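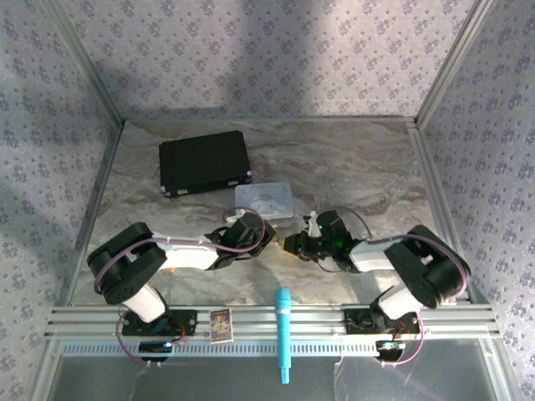
Figure 1. Black case near the back of the floor, between floral walls.

Text Message Reminders and Small Shop Customers
Project report, Marketing Communication, group 4
Sobia Lodhi, Nighat Farooqui, Svend Vídalín
Supervisor: Evanthia Vlachopoulos
Submitted 2024-09-26

1. Purpose
Our project studied one question: does the hour of sending change how many customers open the link in a promotional text message? The partner was Birnance, a stationery and gift shop in Istwood. The shop already had a list of customers who agreed in writing to receive messages.

2. Method
We sent 1158 messages over three weeks, all through the Venduvau sending tool. Half of the list received the message at ten in the morning and the other half at six in the evening. The text was the same for both groups — only the short link was different, so that we could count the clicks separately.
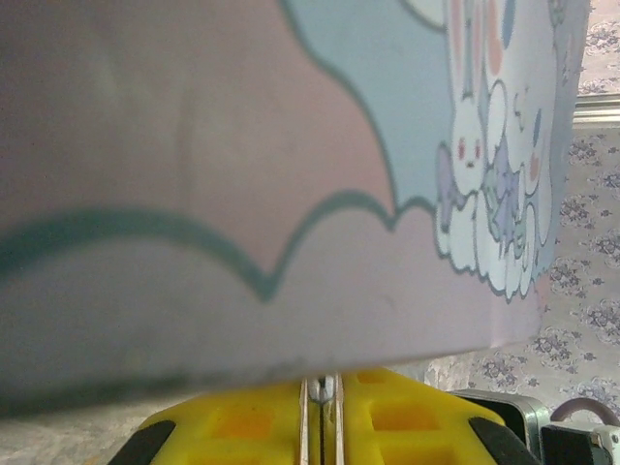

Figure 2. Printed box surface with a pink cloud shape.

3. Results
The morning group gave 113 clicks and the evening group gave 342. We did not expect such a large difference. In total 22 customers asked to be removed from the list, and most of these requests came after the second message in the same week. Svend made the tables and Nighat checked them against the export from the tool.

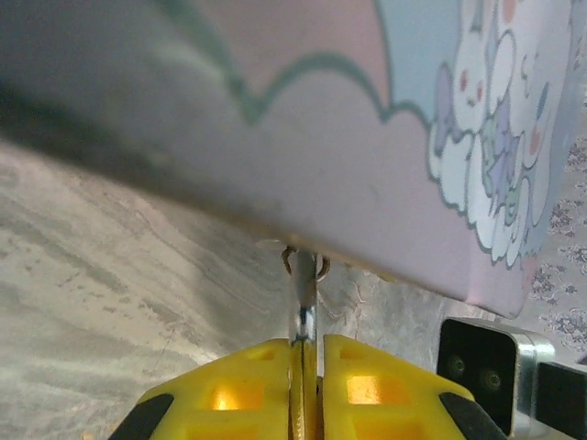 Does a click mean that the customer bought something?
We cannot say. The shop does not connect its cash register with the message list, so we measured only interest.

4. Limits
The two groups were divided by last name, which is easy but is not a real random division. One evening message also went out twenty minutes late. We kept it in the results.
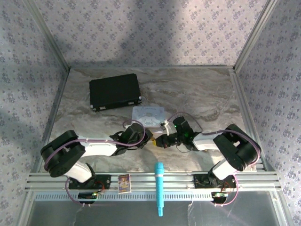 5. Recommendations
We advise the shop to send in the evening and not more than one time per week. The instruction for leaving the list should stand in every message. In October, Vibeke Sveinbjörnsson from the shop will repeat the test with a random division, and we will give her our spreadsheet.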